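How to Pack a Box So It Survives the Mail

Home > Guides > Selling and Shipping
Updated 18 November 2020

Most breakage in the mail comes from two things: a box that is too big for what's in it, and an item that can move. The steps below cover ordinary household goods such as mugs, picture frames, small lamps and books. They don't cover batteries, liquids or anything frozen, which have their own rules at every carrier.

What you need

A corrugated cardboard box in good shape
Packing tape, 2 inches wide
Bubble wrap or packing paper
A ruler or tape measure
A kitchen or bathroom scale
A printed label

Masking tape, string and clear office tape are not strong enough. Many carriers won't accept string at all, as it catches in sorting belts.

Step 1. Pick the box

Measure the item at its longest, widest and tallest points. Add 2 inches on every side for padding. A mug with a handle that measures 5 inches across needs a box with an inside width of 9 inches.

Used boxes are fine if the corners are still square and the walls don't give when you press on them with a thumb. Peel off or black out all old labels and barcodes. A box that has been damp at any point should go in the recycling, even if it feels dry now.

Check the round stamp on the bottom flap if there is one. It lists the most weight the box was made to carry. If you can't find a stamp, keep to light items.

Step 2. Tape the bottom first

Fold the two short flaps in, then the two long ones. Run one strip of tape along the center seam and let it go a few inches down each side. Then run one strip across each end, so the tape makes the shape of a capital H. Press it down hard with the side of your fist.

Don't weave the flaps over and under each other. It feels solid when you do it, but it weakens the flaps and leaves a hole in the middle.

Step 3. Wrap the item

Wrap each piece on its own. Fill hollow things like mugs and vases with crumpled paper before wrapping the outside. For bubble wrap, put the bubbles against the item and go around at least twice. Tape the wrap to itself and keep the tape off the item.

Books need a plastic bag first, then one layer of wrap. Plates travel best standing on edge. For framed glass, put an X of masking tape across the glass and a flat piece of cardboard over that.

Step 4. Fill the space

Put a 2-inch layer of crumpled paper in the bottom. Set the item in the middle and pack paper down all four sides until it's firm, then add another layer on top. The flaps should push back a little when you close them. If they bulge, take some out.

Loose foam peanuts settle during the trip. If that's all you have, overfill the box slightly.
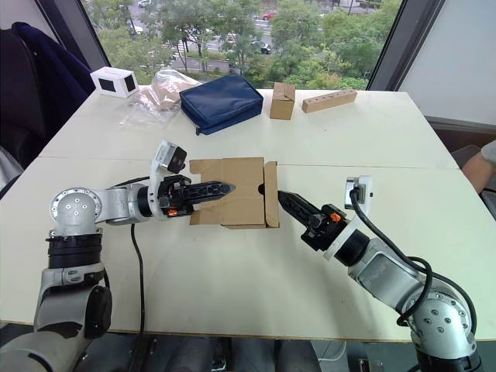
An opened cardboard box on a white tabletop.

Step 5. Do the shake test

Hold the flaps shut and shake the box gently. If you feel anything shift, open it up and add more paper. Then put a slip inside with your address and the receiver's address, in case the outside label comes off.

Step 6. Close, weigh and label

Tape the top the same way as the bottom. Weigh the box after taping. If your scale won't read a small box, stand on it with the box, then without, and subtract. Round up to the next full pound or ounce, depending on the service.

Put the label on the largest side, flat, and clear of the seams. Clear tape over the address is fine, but leave the barcode bare on labels that say so.

When to mail

In December, add several days to whatever delivery time you're quoted. Counter lines are shortest early in the morning, and most carriers will pick up a prepaid box from your door.

Related guides

How to ship a picture frame
How to measure a box
What to do if a package arrives damaged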